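Chapter 7
Finding the Leak Before You Open the Wall

Reading time: 4 min

Water is a wonderful tattletale! A stain on a ceiling rarely sits right under the hole that made it, and following the trail back to its source is one of the great pleasures of home repair work. This chapter starts with the meter, moves on to supply lines and finishes with drains.

Begin by shutting every faucet in the house and writing down the meter reading. Wait an hour, then read it again. In the Bivberg house, which we'll return to all through this chapter, the dial had moved by 7 gallons with everything off. Over a full day that's about 132 gallons more than the family's usual use.
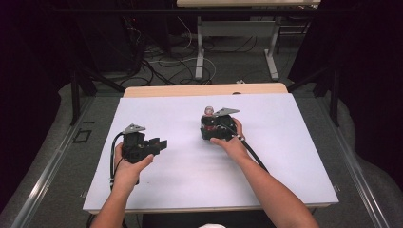
An older plumber in Trorisow would always tell apprentices to check the toilets first and pick up a saw last, and it's splendid advice. A worn flapper can pass a lot of water without a sound. Put a few drops of food coloring in the tank, leave it alone for 15 minutes, and look in the bowl. Color there means the flapper leaks.

If the bowl stays clear, close the main house valve and watch the meter again. Still turning? Then the trouble lies in the buried line, covered in Section 7.2.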